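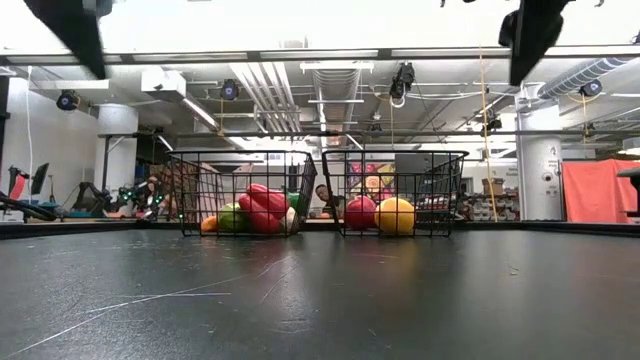 Februar, kurz nach neun am Abend, und ich bin noch so voller Schwung, dass ich das schnell aufschreiben muss! Heute habe ich endlich die Sache mit dem Obst und Gemüse angepackt. Seit dem Umzug nach Drultdale flog bei mir alles durcheinander, Zwiebeln in der Tüte, Äpfel auf der Fensterbank, und irgendwas lag immer vergessen hinter dem Brotkasten. Jetzt haben wir die beiden schwarzen Drahtkörbe, und ich bin ganz verliebt in sie. Im linken türmt sich schon alles, das glänzende Rot obenauf, daneben etwas Grünes und ganz unten am Draht noch etwas kleines Orangefarbenes, während im rechten erst zwei runde Früchte liegen, eine tiefrote und eine gelborange. Die rechte Hälfte ist noch frei, da kommen morgen Birnen hinein, wenn ich welche kriege (Khadija schwört auf den Stand hinter der Brücke).

Die Kratzer in der dunkelgrauen Platte stören mich übrigens kein bisschen mehr. Der lange schräge hat mich anfangs richtig geärgert, inzwischen mag ich ihn. Und wie schön sich die Farben in der Platte spiegeln! Ich habe mich beim Einräumen dreimal dabei ertappt, dass ich einfach nur dastand und geguckt habe.

Khadija kam am Nachmittag vorbei und meinte, die Körbe müssten weiter auseinander, sonst komme man nicht dazwischen. Ich habe sie trotzdem so gelassen. Dafür hat sie mir das Kochbuch ihrer Großmutter geliehen, von 1953, mit Flecken auf fast jeder Seite und lauter Bleistiftnotizen am Rand! Es sind mehr als 26 Suppen drin, und ich will sie am liebsten alle kochen, angefangen mit der Paprikasuppe. Vier Leute kommen zum Essen, Ashraf bringt Brot mit, Abla den Nachtisch.

Noch merken: große Schüssel von Natalie zurückholen, Kreuzkümmel ist alle, Olivenöl reicht noch. Und Ehab anrufen, ob er den großen Topf entbehren kann. Jetzt aber ins Bett, das Kochbuch nehme ich mit.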